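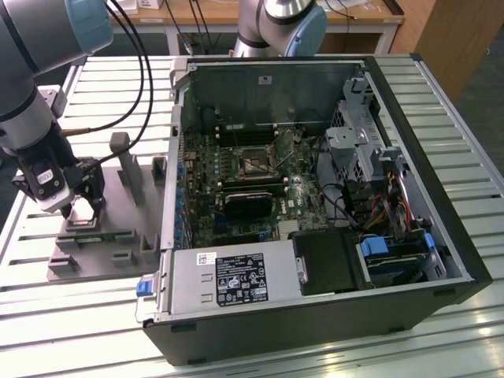 Razia Dhanial wanted to know why the arm had stopped trusting the fixture. She said it that way, trusting, and Faisal wrote it on the pad because he couldn't think of a better word.

"It goes to the slot," he said. "It closes on the board. Then it lifts a little, decides the board isn't there, and puts it back."

"Is the board there?"

"Every time."

She was on the speaker from the Gresten office, and behind her somebody was running a vacuum. She asked him to read her the grip width from the log. He read it. She asked for the one from June, and he had to go find it.

The cell had been his for 11 weeks. Before that it was Funmilayo Bashir's, and she had left him a binder, two hex keys on a ring, and a page of notes that began with the words DO NOT MOVE THE POST. The post was the tall gray one on the fixture plate. Both arms took their bearings from it. Faisal had never moved it. He had cleaned near it with a brush, and each time he had felt like a man vacuuming around a sleeping dog.

"June is wider," he told Razia.

"How much wider?"

"Nearly a millimeter."

"So the fingers are closing farther than they used to before they feel anything. Either the board got thinner or the fingers did."

Faisal put the cell in hold and waited for the light to change. Then he leaned in under the left arm and looked at the fingertips. They were black and they had always looked the same to him. He ran a thumbnail down the inside of one and felt a dip where there should have been a flat face.

"They're worn," he said.

"Both?"

He checked the other. "That one's not as bad."

"Then it's pulling to one side too. How many cycles on them?"

The counter said a little over 900. The binder said to change them at 900, in Funmilayo's square handwriting, with a line under it. He had read that page in his first week and had been meaning to look at the counter ever since. He told Razia this. She didn't say anything for a moment, and the vacuum went on behind her.

"Well, you've found it," she said. "Do you have spares?"

He said he would look, and she said to call back when he had the new ones on.

The spares were supposed to be in the second drawer. The second drawer had cable ties, a dead multimeter, and a sandwich bag marked LURNOMIA, which held the fingers for a different gripper. He tried them anyway. The screw holes were off by the width of a screw.

He called Junaid.

"I'm eating," his brother said.

"Did you take the fingers out of my drawer?"

"For the Mohmand job. I told you."

"You didn't tell me."

"I told Laiba."

Laiba Bangash worked nights and had not been in the same room with Faisal since the cell was moved. He found her note an hour later, stuck inside the lid of the wrong toolbox. It said that Junaid had the spares and that she had ordered more, and it was dated 1 September 2020. The new ones had come. They had been on the shelf over the sink all this time, behind the coffee filters, in a padded envelope nobody had opened.

He cut the envelope with a hex key. The fingers inside were clean and square at the edges. He laid them on a rag in the order he would need them.

Funmilayo's page had nine steps for this and he followed them one at a time. He opened the gripper and locked it. He took out the screws on the bad finger and set them in the cap of a marker so they wouldn't roll down into the slots of the table. He wiped the seat. He put on the new finger and ran the screws in by hand, then snugged them a little on each side, back and forth. Then he did the other one. He had been told once that he was slow, and it was true, and he didn't hurry.

Step eight was to zero the width with the fingers closed on nothing. Step nine was to touch off on the post.

He stood back with his hand by the stop button and ran step nine at the lowest speed the controller allowed. The left arm swung over the plate, lowered, and crept sideways. It met the post so lightly that he only knew it from the number on the screen. It backed off, went around, and met it again from the other side. The second arm waited its turn beyond the computer case.

When they had both finished, the two readings agreed. He wrote them in the binder under Funmilayo's last pair, set the counter to zero, and wrote the old count beside it.

Then he called Razia back. It rang for a long time.

"Grorkisia support," said someone who wasn't Razia.

"It's Faisal Qureshi. I was talking to Razia about a gripper."

"She's gone home. Do you want to leave a message?"

He looked at the pad, where it still said trusting.

"Tell her it was the fingers," he said. "Tell her I'm about to run a board."

He hung up, took his hand off the desk, and pressed start.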